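June, 15:00. Linen again

Same cloth as this morning, the oatmeal colored one, loose weave. Ironed it flat at lunch, damp cloth over, medium heat. Skuvitz batch, the sheet says 300 g but I haven't weighed it myself. To do.

Creases set easy in this stuff. Soft folds all the way up from wherever it's held. Edge is not straight either, the hem turns in at one spot on the right.
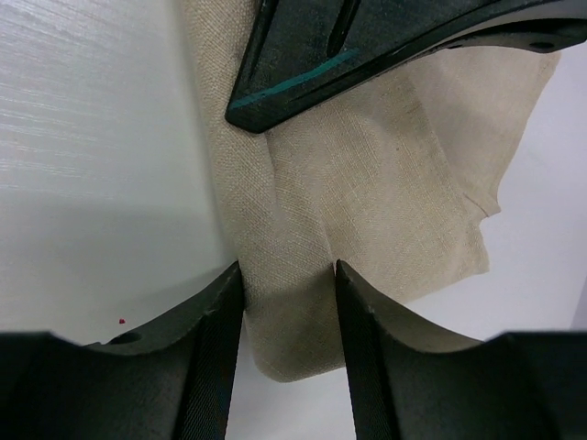
Textiles bench / Stondivlow workshop / notebook 6

Hem: Ditte wants to unpick and resew. I say leave it, we need one bad edge in the set anyway. Ask Kirsten S. before anyone gets the scissors out.

Weave shows up fine close in, crosshatch is clear even in the folds. Good, the cotton one was hopeless for that.

Shape work next. Triangle, on the white board. Wiped the board first, lint everywhere from the last peice. Check both corners and the apex before calling it a triangle, linen creeps when you let go of it.
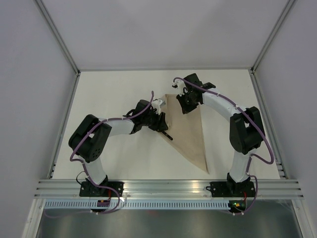 Left to do

- weigh cloth, write it on the tag
- 47 is the tag number, NOT 74, fix in the list
- spare linen from Mikkelsen, same weave if they have it
- iron back to teh cupboard, unplugged
- lint roller, we're out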